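Speaker notes: Reiko Kawaguchi, Friday session, 20 minutes plus questions

Slide 1. Title

Thank Dehua Hou for the zipper work and the Iltora group for the bench time. Say up front that this is a talk about one method and one result, and that the method is pretty dull. It's a change to how we label demonstrations.

Slide 2. The problem

Zippers are a good test for a gripper. The part you need to hold is small, the thing it's attached to is soft, and the track changes shape as you pull. If the grip is off by a few millimetres you drag the fabric instead of the slider.

Our old policy was trained end to end on full episodes: approach, grasp, pull, release. It handled the approach well. It was poor at knowing whether it had hold of anything worth pulling. It would close, pull, and come away with nothing, then carry on as if the job was done.

Slide 3. What we changed

We split each demonstration at the moment the fingers close. The operator stops there, holds, and marks the grasp as one of two kinds: on the pull, or on the material beside or under it. Then they carry on. The label is one button press. Most people in the room will have assumed we used force sensing. We didn't. Everything comes from the wrist camera and the gripper width.

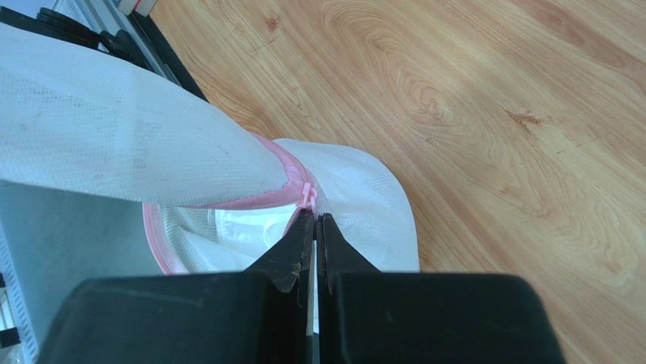
The pause matters more than the label. Dehua tried adding labels afterwards from the recordings, and they disagreed with the live ones often enough to be useless. With a pale bag and pale mesh behind it, it's hard to judge from a recording what the fingertips have actually got. The operator at the bench can lean over and look.

(If anyone asks about the bags: they're ordinary mesh laundry bags. We like them because the fabric lifts and folds over itself, so the track is never where it was last time.)

Slide 4. Data

3,000 demonstrations, collected by 6 operators. Same arm throughout, same table. We held back 160 episodes for testing and nobody on the training side looked at them until April.

Mention that one operator's labels had to be redone. They'd read "on the pull" as including the tape near it. Our instructions were vague, so that's on us. The new wording is in the handout.

Slide 5. Result

Show the chart, give people a moment to read it. The two-label policy re-grasps before pulling where the old one went straight ahead. Total time per episode goes up a little and false finishes drop a lot. Don't oversell this. It's one kind of object on one bench.

Go slowly over the bottom row. That's the ablation with the pause but no label, and it gets us more than half of the gain. I didn't expect that and I don't have a good account of it. Dehua's guess is that a steady view of the closed fingers gives the model something to compare against. My guess is that operators simply grip more carefully when they know they have to stop.

Slide 6. What doesn't work yet

Closed bags with the slider tucked under the flap. Two-handed cases, where one arm should be holding the fabric taut. Metal pulls under the overhead lights, though the Onishi rig has a diffuser we want to borrow before we call that one a failure.

Slide 7. Next

Run the same protocol on jacket zippers and pencil cases, same labels, new operators. The code is under Prirnent in the shared repository. Data goes up once the redone labels have been checked.

Leave slide 5 on the screen for questions.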